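Laiba Rajput had never organized anything larger than a potluck when she started asking people at her mosque what they thought about the creek. The creek runs behind the Dorko rail yard and comes up into the basements on Hayat Street two or three times a year. She now coordinates a coalition of 5 congregations that wants the county to pay for restoring the wetland upstream, and she spoke with us in September 2025, a week after the group turned in its petition.

"I thought we would get fifty names," she said. "We got 615."

The petition asks for three things: money for the wetland in the next county budget, a public map of which blocks flood, and a seat for residents on the drainage board. Rajput said the map was the part people argued over the longest. Some homeowners were afraid it would lower the value of their houses. Renters mostly wanted it.

"A woman stood up and said she had signed a lease in February and had water over her shoes by spring. She said if there had been a map she would have looked at it. After that we kept the map in."

The coalition began with two congregations, the mosque and a Lutheran church whose pastor, Sverre Lindqvist, had preached on the creek the year before. Rajput called him without an introduction. They met in the church kitchen and found they had the same list of flooded addresses, his on paper and hers on her phone.

"He asked me what our tradition says about water," she said. "I told him it says don't waste it, even if you are at a running river. He wrote that down. Then we talked about sump pumps for an hour."
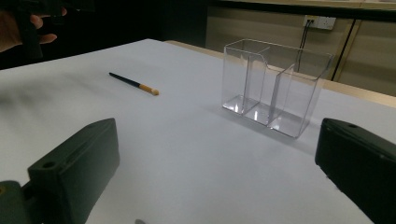 Rajput is firm that the work has to include things people can do with their hands. Meetings lose people, she said, and families with children will not sit through a second one. So the group held sign-painting afternoons before the march to the county building. All it takes is a table and some brushes, she said, and someone who came only to drop off a teenager will sit down and stay until the end. Those afternoons brought in 4 of the people who now serve as block contacts.

The march itself was short, from the Lutheran church to the county steps, with a stop for prayer at the Plekard bridge. Rajput counted 251 people at the bridge, using a clicker she borrowed from a school. Each congregation had three minutes to pray in its own way. There was no joint prayer, and she said that was a deliberate choice.

"We tried writing one and it was mush. Everybody took out what bothered them and there was nothing left. Yesenia said, let each group say what it really says and the rest of us can stand there and be quiet. That worked better."

Yesenia Tapia leads the social justice group at the Catholic parish and handled the permits. She joined us for part of the conversation. She said the county clerk was helpful but the sound permit took much longer than the one for the street, and she advises other groups to apply for sound first.

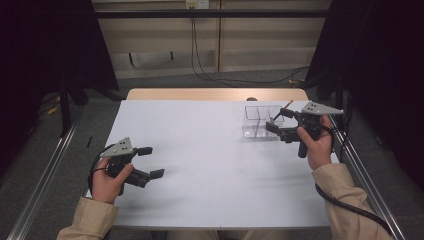

"The other thing is bathrooms," Tapia said. "You have older people walking. Ask every business on the route ahead of time. Two said yes to us, and we put it on the flyer."

Not everyone at the mosque was happy about the campaign. Rajput's uncle, Irfan Lashari, told her that a house of worship should stay out of the county budget. She said they still disagree. He did not march, but he signed the petition, on the last page.

The budget hearing comes next. The coalition has picked its speakers, all of them residents of Hayat Street or the two blocks behind it, and is asking clergy to sit with them and leave the microphone to the people whose homes flood. Rajput will not speak either.

"I live on a hill," she said. "My basement is dry. I can drive people there."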